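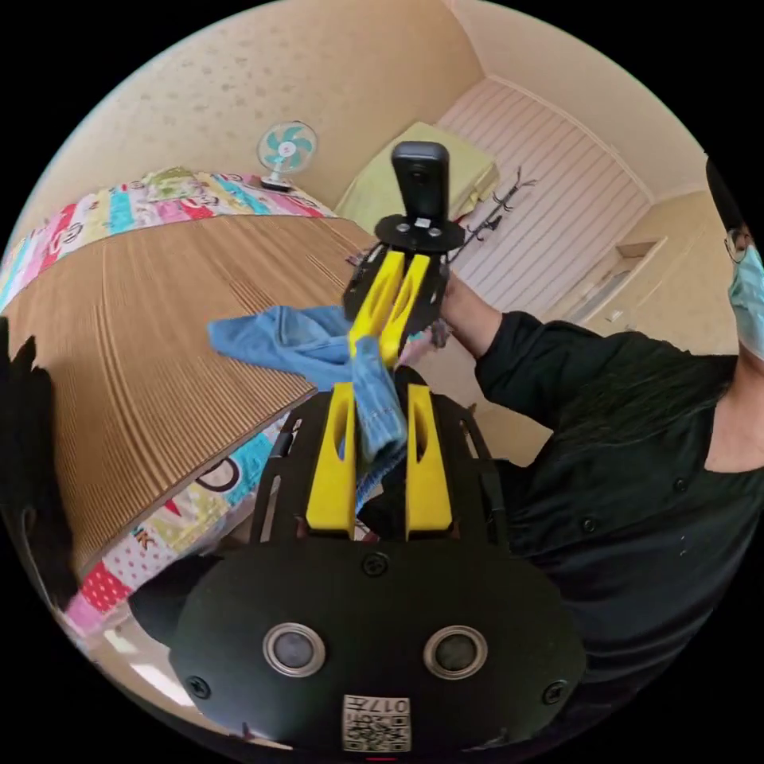

Does folding clothes into thirds and standing them up in a drawer save any space over a plain stack?
A little, if the drawer is deep enough that your stack never reached the top anyway. In a shallow drawer the gain is close to nothing, and jeans take up the same room however you fold them.

Full question
Asked 05/11/2025 in Laundry & Closets. Viewed 3843 times.

I keep being told I should "file" my clothes standing up instead of stacking them. My sister-in-law swears by it and so does every video I get shown. I have one dresser, a Nimthorpe with four drawers, the bottom one deeper than the rest. I also do laundry for three people, and I am not convinced this is anything more than a way to spend longer on a chore I already dislike.

What I have tried so far: I did one drawer of T-shirts standing up. It looked great until I took two out, and then the rest slumped over. By the end of the week I had a drawer of wrinkled rolls. With jeans it was worse because the folded packets want to spring open at the waistband. I also bought a set of Larkura drawer dividers that were supposed to fix the slumping, and they slide around on the drawer bottom.

So is there a real gain here, or does it only work for people who own nine shirts? Also, does it matter if hems and seams are pulled straight before folding? The videos make a big thing of that and I suspect it's for show.

3 answers, sorted by votes

Answer 1 (70 people found this helpful)

I was as doubtful as you are and measured it, for what one person's dresser is worth. Same drawer, same shirts. Stacked flat I got 34 in before the drawer rubbed. Standing up I got 40. Better, but that was a deep drawer, and I had to pack them in snug. When I did the same thing with my top drawer I gained one shirt, and then it was too tight to pull anything out without dragging up its neighbor.

The slumping happens when the drawer is half full. Standing clothes hold each other up. Take a few out and they go over, and there is no trick to it except a bookend or a shoebox to close up the gap. Your dividers slide because the drawer bottom is slick. A piece of shelf liner under them fixed mine.

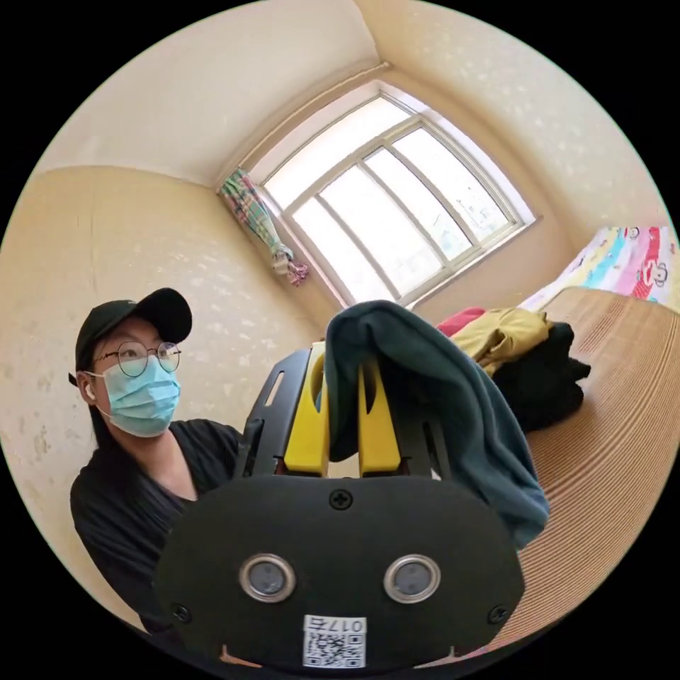
On hems, I do think that part is worth doing, though not for the reasons the videos give. A twisted hem makes one side of the fold thicker than the other and the packet leans. With two people, one at each end of the cloth, it takes a second to pull it flat. On your own, lay the thing on a table, hold down one end with your forearm and run the other hand along the seam. Soft stuff like towels and thin shirts doesn't care much. Denim does, and a bunched leg will stay bunched all the way through the folding.

For jeans:
Lay one leg over the other, seat pointing out.
Tuck the point of the seat in so you have a rectangle.
Fold the hem end up to just short of the waistband.
Fold in thirds from there.
Set it down with the folded edge up, waistband buried.

If it still springs open, it's a thick pair. Stack those.

Answer 2 (11 people found this helpful)

Buy the Usuga folding board. I have had mine since September and everything comes out the same size. Not sure about the drawer part, I use shelves.

Comment from the asker: Same size as what, though? I have adult jeans and kids' T-shirts. I looked this up and it's one fixed width. I don't see what it does that a magazine wouldn't.

Comment: You can use a magazine, yes. Mine kept sliding out.

Answer 3 (4 people found this helpful)

Going to disagree with the top answer a bit. Six extra shirts sounds fine but he or she doesn't say how long it took. I timed a full basket both ways and standing up took me nearly twice as long. For a family that is a lot of evenings. I went back to stacks, except in the kids' drawer, where they can see everything and don't dig.

Also please don't believe the numbers on the Muson closet app. It told me I would "free up" 279 square inches. I don't know what it thinks I own. The only thing that ever freed up space in my dresser was getting rid of clothes.

Comment from the asker: That matches what I'm seeing. I'll try the liner under the dividers and do the deep drawer only. Jeans are going back in a stack.

Comment: Which side up do you put the fold if they're stacked?

Comment: Fold toward you. Easier to grab one from the middle.

Related questions
Why do my towels never fit the shelf after I fold them
Dresser drawer sticks when full
Best way to store sweaters in a small closet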